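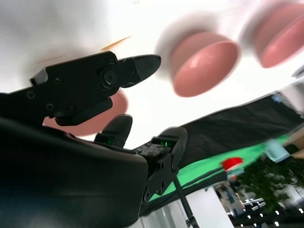 Zdzisław Baran thought we should have called the whole thing "Can It Do the Dishes", and put the word "No" on page two to save everyone time. We kept the longer title, Household Chores and Small Arms: A Term Project Report, though his version did get more laughs at the presentation on 20th June.

Background

The question we were set was whether a cheap robot arm can yet do a chore that an ordinary person would pay not to do. There were 3 of us in the group at the start and 2 by January, when one member left for a course with fewer screws in it. We looked at two settings, a home kitchen and the back room of a shop, and picked one job from each: putting bowls away, and facing up stock on a shelf (pulling everything to the front so the shelf looks full, a task whose whole point is to mislead customers politely).

The arm has a two-fingered gripper and a small camera near the wrist. We called it Cikar, mostly so we could complain about it by name. The control program was written by us on top of one left behind by last year's group, whose comments in the code were few and mostly apologies.

Why bowls

Bowls sound easy. A bowl has a rim, a rim can be pinched, and a child of four can put one inside another. We used pink ones on a green surface, on the theory that if the software could not find pink on green then we should all go home early.

Finding them went well. Holding them was where our marks went. A finger has to go down inside the rim and its partner has to stay outside, and the gap for error is small. Come in too steeply and the bowl tips. Come in too flat and you push it across the table like a waiter who wants you to leave. The wrist camera moves whenever the arm moves, so the picture smears just when you would most like a good one. We slowed the arm down to get sharper pictures. This helped, and it also meant that one bowl took longer than I take over a full sink.

Results

We made 64 attempts at the bowl job. I'd like to report that 22 of them ended with a bowl where it was meant to be, the right way up, with no human hand involved, so I will, that being the number. The most common failure was a good grip followed by a bad letting go. The fingers opened, the bowl caught on one of them, and it came along for the ride back.

The shelf job was better behaved. Boxes have flat sides and do not roll. Hubert Adamczyk lent us his shop in Miltby for an afternoon so that we could watch how the work is done by hand, and he cleared a bay of tinned soup while explaining to us why the old till was superior to the new one. He did not look at the soup at all. I have thought about that a good deal since, usually while watching Cikar stare at a box.

What we would change

Softer fingertips, first of all. Ours were hard and slid on anything glossy. Second, a fixed camera over the table as well as the one at the wrist, so that the arm has a steady view to fall back on while its own goes to pieces. Third, we would test with more than one sort of bowl. Our program has learned a fair amount about pink and may have very little to say about a brown casserole dish.

Can it do the chores, then? On the shelf, slowly, if someone else brings the boxes and they are all the same size. In the kitchen, only for a household with plenty of bowls and a free evening. Zdzisław still holds that this amounts to "No". I put "Not yet" in the abstract, and as I was the one typing, it stayed.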